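Tinard room-tidy set, README

Status: working copy. Last edit 3/7/23, Karim Abdel Hamid. Ask me before you re-share, the rights text isn't final.

What's in it

1515 recordings of small-item pickup and sorting, done by people with hand-held grippers. 1488 are usable, the rest have a broken time track and sit in the folder called bad_sync. Don't train on those. Don't delete them either, Akbari wants them for the sync fix.

Work was done for Hurkden, who do cleaning and turnover for furnished rentals and staff housing. They want a cart-mounted arm (project name Zimanard) that handles the small stuff on beds and tables so the crew can get on with linen, floors and bathrooms. This set is the pickup part only. No vacuuming, no bed making.

Layout

clips/ one folder per recording
labels/ start and end of each grasp, item class, hand
rooms.csv room code, light, surface type
notes/ free text from the people who recorded. Read these!! Better than the labels in places
bad_sync/ see above

Item classes

wrapper_small, wrapper_large, food_packed, drinkware, container, textile, personal, pen_stick, unknown

personal means keys, wallets, cards, glasses cases, anything a guest would call the front desk about. The rule from Hurkden is that the arm never moves personal items. It stops and flags, a person comes over. We labeled them even when the recorder didn't touch them, so you can test for that.

food_packed is a mess. Sealed snack vs empty wrapper is hard from above, we disagreed with each other a lot. If you can't tell use unknown.

What it changes for the crew

Putting this in the README becuase people keep asking and the slide deck is out of date.

Turnover crews work in pairs now. One clears, one strips. With the cart the clearing person becomes the one who watches the arm, answers flags and does whatever it refuses. Hurkden say no cut in hours through September. After that it isn't in writing. The crew know that, it came up at both sessions and I told them what I know.

Things they said, from my notes, not word for word:

- clearing is the part that hurts the back, glad to lose it
- clearing is also when you find out what state the room is in (leaks, broken stuff, bedbugs). If the arm clears, who looks?
- flags have to be quick. Walking over six times a room is worse than doing it yourself
- who gets blamed when a guest's ring goes missing
- the cart doesn't fit between bed and wall in the older units

The second one we had no answer for. Hurkden have since added a look-over step before the cart starts. It is on paper, not timed yet.

Recorders were crew members, paid their normal rate, extra shift, could quit at any time. Six people. They picked their own order of work. That's why clips don't follow one pattern, and it's on purpose, we wanted how they do it and not how we would.

Known problems

- hands visible in lots of clips. No faces in the usable ones as far as we checked, tell me if you find one
- motion blur on fast reaches
- windows blow out the exposure in daytime rooms
- patterned bedding throws the segmentation off, flowers get picked up as items
- clear glass on its side, nearly always missed by the baseline
- drinkware grasps are few. Crew move cups by hand out of habit and we didn't push it
- left/right hand label is wrong in the first 100 clips, swap it

Typical clips

1. Small wrapper off a bed. Most common kind by far. Red candy wrapper in the blue pads, lifted just clear of a flowered lavender bedspread. Lots else still out: snack wrapper, white mug, a glass lying down, a sunglasses case on the right (class personal, leave it).
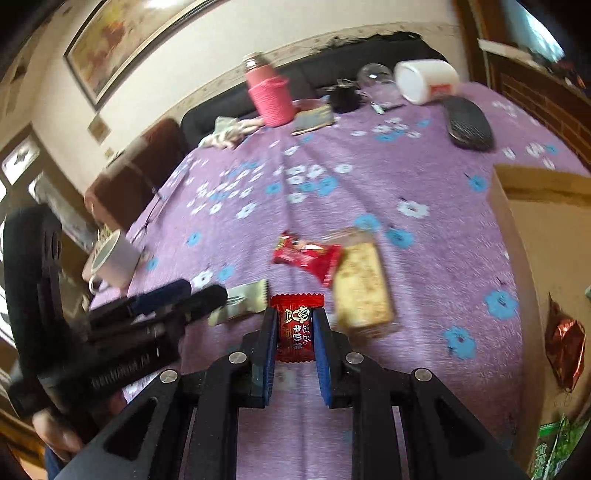 2. Large wrapper or bag. Crinkly ones slip, recorders often regrasp. Each try is its own label row, so don't count rows as items.

3. Textile. Mostly cloths and socks. Grasp point is whatever the recorder felt like, high spread. Don't average it.

4. Flag case. Recorder reaches, sees it's personal, backs off. Label is abort with no grasp end. Your loader will choke on the empty field, fill it yourself for now.

To do

- rights text
- fix hand label in the early clips
- split by room, not by clip. Current split leaks rooms between train and test, numbers from it are too good
- get crew to read the section on them before this goes out any wider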